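**March 14, 2021. Thread on how we're collecting training examples for the pickup task, since a few people asked.**
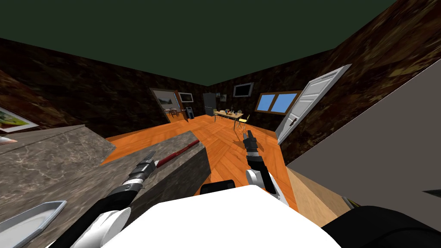 *Simulated house, left gripper down by the red rod on the counter. Right arm has no job in this task.*

**1/** The project is called Skutgate. The goal for March is a policy that picks a thin rod up off a counter and sets it down in a tray. All the examples are made in simulation, by a person driving the arms. No scripted motions.

**2/** We have 2,508 recorded attempts as of this morning. That includes the bad ones. We keep everything and label it later. I used to delete failures on the spot and I regret it, because now we want them for the success classifier.

**3/** The rod is harder than the boxes were. It's thin, it lies flat on the stone, and if you close the fingers a little too high they shut on air. If you go too low, the fingertips hit the counter and the physics gets jumpy. Most of my early attempts were one or the other.

**4/** What helped: approach slowly, stop just above the surface, then lower straight down. Don't slide in from the side. The operators all drifted toward this on their own after a day or so, and then I wrote it into the instructions.

**5/** Writing it down caused a new problem. Everyone started doing it the same way, from the same starting pose, and the data got very narrow. The first model trained on it could only grasp if the arm began within a small area. Move the start and it froze.

**6/** So now Treso (our scene generator) changes the start pose, the rod position and the rod angle every time you reset. It also swaps wall textures, floors, pictures and furniture. Dark green ceilings are one of the options. You get used to it.

**7/** A question I got: why build a whole house when the task is on one counter? We want the same rooms for the later tasks, which involve carrying things from one place to another. Also the camera sees past the counter, and whatever is back there ends up in the training images whether we want it or not.

**8/** We tested that. With plain gray walls the model learned faster and did worse in any room it hadn't seen. With the furnished rooms it learned slower and held up better. I don't have a clean number to share yet, the two runs used different amounts of data.

**9/** A shift is 300 attempts if nothing breaks. Please take breaks. After a long stretch people get hasty and start releasing the rod before it's over the tray. You can see it in the logs as a bump in failures near the end.

**10/** Labels are simple: success, dropped, missed, other. "Other" has 8 sub-reasons and I would like fewer. Parsa is the tool we use for review. It plays the attempt back and you press a key. Two people label each one, and a third looks at any that don't match.

**11/** Something I'd do differently: record the idle arm from day one. We left its joint values out of the first 700 attempts to save space. Then we wanted one model for both arms and those attempts had to be replayed to get the missing values back. Some of them didn't replay to the same result.

**12/** Iver is the model we train on all this. Current version gets the rod off the counter fairly often and is poor at placing it. It lets go early, same as tired people do. I think it picked that up from us, so I'm filtering the late-shift attempts and training again.

**13/** Next up is the same task with the rod lying near the edge of the counter, where a miss sends it to the floor. I'll add to this thread when there's enough of that to train on.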